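# Chapter 2: From Two Views to One Decision

A robot program that works with soft material has to answer the same question many times each second: what does the gripper do next? The answer depends on what the program can see, and no single camera sees enough. In this chapter we build the part of the software that joins a fixed view of the table with a view from the wrist -- and we look at what goes wrong when the two do not agree. 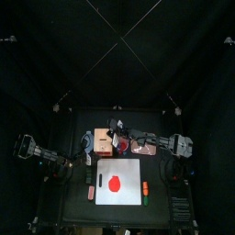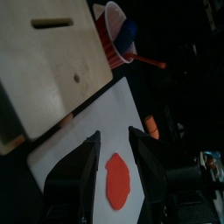 Rocío Ocampo read an early draft of this chapter and wrote in the margin that students always trust the wrist camera too much. In her opinion, the close view feels more true to a beginner, so the beginner gives it the last word in every conflict. She asked us to say early that a wrist camera knows very little about where it is. It knows only what is before the fingers.

We agree with her, and we have moved the topic of coordinate frames to the front of the chapter for this reason. The fixed camera does not move in relation to the table. Once it is calibrated, a pixel on the table surface always means the same place. The wrist camera moves with the arm, so each of its images is useful only together with the joint angles from the same moment. If the joint angles come late, the position of the clay is wrong, even when the image is perfect.

## 2.1 The problem of time

In the Kerkard exercises that come with this book, the planner runs in a loop. At every step it asks for the newest image from each camera and the newest joint state. "Newest" is a dangerous word. Suppose that the joint state is 2 milliseconds old, the fixed image is 36 milliseconds old and the wrist image is 100 milliseconds old. All three are the newest that exist, but they do not describe the same moment.

When the arm stands still, this difference does no harm. When it moves, the error grows with the speed. A first solution is to keep a short history of joint states and to choose, for each image, the state with the nearest time stamp. You will write this function in Exercise 2.1. Please do not skip it, even if it looks too simple.

## 2.2 Which view should decide?

Our planner divides the work into two stages:

- **Approach.** The fixed camera gives the target, and the wrist camera is only recorded.
- **Contact.** The wrist camera gives small corrections, and the fixed camera is used to check that the arm stays inside the workspace.

The change between the stages is a place where many programs fail. If the rule is only a distance, the program can jump back and forth near the limit. We use one distance to enter the contact stage and a larger one to leave it.

Nevzat Aydoğan prefers to have no stages at all, and to let a learned policy receive both images at every step. This is a serious alternative, and we return to it at the end of the chapter. For now we keep the stages, so that you can read the log and see which rule was active when a grasp failed.

## Before you continue

You should be able to multiply two transformation matrices by hand and explain what the result means. If you are not sure, repeat the last section of Chapter 1 -- the notation there is the same as the one we use in the next pages.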